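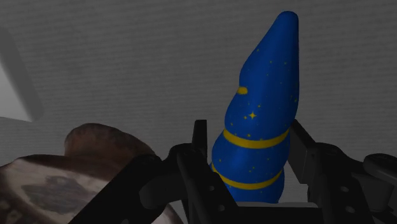
Why does the planner refuse a grasp which the simulator can execute?

The two programs do not use the same shape for the object. The simulator uses a set of small convex pieces, and the planner uses one single hull stretched over everything, so it sees solid material in places where there is only air.

I write this at the top of the entry so that I find it again. I spent most of the day to arrive at these two lines and I do not want to spend another day on them in June, when I will have forgotten everything.

Friday, January 3, 2025. The office was almost empty. The heating had been off since before Christmas and I kept my coat on until lunch. The train from Hustham was on time and I had a seat with a table, where I read the log from the night run. It is 700 lines and the greater part of them say the same thing: "start state in collision, plan rejected". I had expected a few of these. I had not expected a whole page of them for one object, the blue wizard's hat.

The hat is a difficult object and I have a certain respect for it. It is tall, it is twisted, and the tip leans over to the right when I look from the wrist camera. The lower part is made of thick round folds. With the fingers on both sides, the hat between them and the grey ribbed surface behind, the view in Ustero looks perfectly reasonable to me. I looked at it for a long time before I did anything else, which Katalin would call a waste of time. But I wanted to know whether my own eyes would also say "collision". My eyes could see a gap on the left, with grey in it, between the upright pad and the hat. On the right side I was less sure.

So the first job was to find out what Ekik believes. Ekik has a drawing mode for its own geometry, but it is switched off by default and the option is not in the manual. I found it in the source, under the name "ghost". When I switched it on, the hat disappeared inside a kind of fat tent. Everything between the tip and the widest fold was filled in. The left finger pad was deep inside the tent, and from the point of view of the planner the rejection was correct.

I felt a little foolish, because I wrote the import script myself last June. There is a line in it which says "hull = True" and a comment from me next to it: "ok for boxes". It is certainly ok for boxes. At that time we had only boxes.

Before changing anything I ran the complete list once more with the old setting, so that there is something to compare with. 500 grasps, all objects, same random seed. This takes the whole of a lunch and a long coffee. I ate my soup in front of the progress bar and wrote the notes for Monday's meeting in the other window.

Parveen called at two. She is still at her sister's and was not supposed to call, but she had seen my message. I told her about the tent and she laughed, kindly, and then she asked the question I did not want to hear: if the planner rejected these starts, why did the earlier report from Hegyi show the hat as one of the good objects? I had no answer on the telephone. I found it afterwards. In the Hegyi set-up the start check is skipped, so the planner only looks at the rest of the path, and on the rest of the path the hat has already been lifted and is attached to the gripper. An attached object is allowed to touch the fingers. Therefore the mistake could not be seen there at all. I wrote this to Parveen in a long message and she replied with one word, "Lovely", and I am not certain how she meant it.

The second part of the afternoon was the decomposition. I made the planner read the same convex pieces that Ustero uses, from the same file, instead of calculating its own. I should say that this was also what Katalin proposed in the autumn. I argued against it then. My argument was speed: many small pieces mean many distance queries, and the path optimiser makes these queries at every step. The argument is still true but I had never measured it. Today I measured it. The planning for one hat grasp takes 30 per cent longer with the pieces than with the tent. That is a price I can pay. We wait much longer than this for the rendering of a single wrist view with the good shadows.

The import did not work immediately. The pieces arrived in the planner turned by a quarter turn, so the tip of the hat was lying down and pointed at the elbow of the arm. I know this error very well. Ustero writes its meshes with the z axis up, and the old reader in Ekik assumes y. In the reader there is a correction for the visual mesh but not for the collision mesh, and as the collision mesh had always been calculated from the visual one, the second correction was never needed. I added it. Then the boxes were turned as well, because for the boxes I had at some time "repaired" the files by hand. So I removed my own repair. It is a strange feeling to undo one's own careful work of last summer, one file after the other, and to see that each time it is a little better than before.

After this I ran the list again. When it was finished it was dark outside and the cleaning lady had already asked me twice if she could do my room. The number of rejected starts came down from what I will not write here to 27. None of the 27 is a box. Several are still the hat, and in all of those the fingers come from a steeper angle and one pad is pressed against a fold, deeper than the safety margin permits. I looked at three of them in the ghost mode and I agree with the planner. In these cases the simulator is too generous, because its contact model is soft and lets the pad sink into the surface before it pushes back. So I have moved from one problem, where the planner is too strict, to a smaller one, where the simulator is too polite. I think this is progress. I would like to sleep before I decide.

What I do not understand yet is the margin itself. It is one number for the whole gripper. For the outer links, which should never touch anything, a generous margin is sensible. For the inner side of the pads it makes no sense, because the pads must touch, it is their only occupation. I looked in the code and it is possible to give a margin for each link, but then the start check and the path check read it from different places, and if I change one I must remember the other. I have written a test that fails when the two are different. It fails now, as it should, and I leave it failing over the weekend so that I cannot pretend on Monday that it does not exist.

Another small thing, before I forget. The segmentation from the wrist view is good on the hat but loses pixels at the yellow stripes. The mask has thin cuts exactly where the two bands cross the lower half. For the grasp itself this has no effect, as the pose comes from the simulator state and the mask is only used to check it. But when we change to the estimated pose it will have an effect, and somebody (I) will then look for the fault in the pose estimator. The fault is in the edge filter. It takes a strong change of colour for the border of an object. I lowered the weight of colour against depth and the cuts became narrower, but then at another place the mask began to eat a little of the finger. Black finger, dark blue shade, hardly any difference in depth: I cannot blame it very much. I put the weight back to the old value and opened a ticket.

I did not write to Katalin today. She comes back on Monday and I want to tell her in person that her proposal from the autumn is now in the main branch, with her name in the commit text. It is not pleasant to have been wrong for so many weeks, but it would be less pleasant to let her find it by herself in the history.

For Monday, then. Read the contact settings in Ustero, at least the stiffness and the one with the long name. Ask Parveen whether the Hegyi people know that their start check is off, and who will tell them. Make the ghost mode a normal option with a button and write two sentences on it in the manual. Delete the comment "ok for boxes".

At home the soup from New Year was still good. I missed the fast train and took the one that stops everywhere, and between two stations I had an idea about the per-link margin, that the start check should simply call the path check with a path of one point. Then there is only one place to read the number from. I wrote it on the back of the ticket, and I copy it here because the ticket is already half torn.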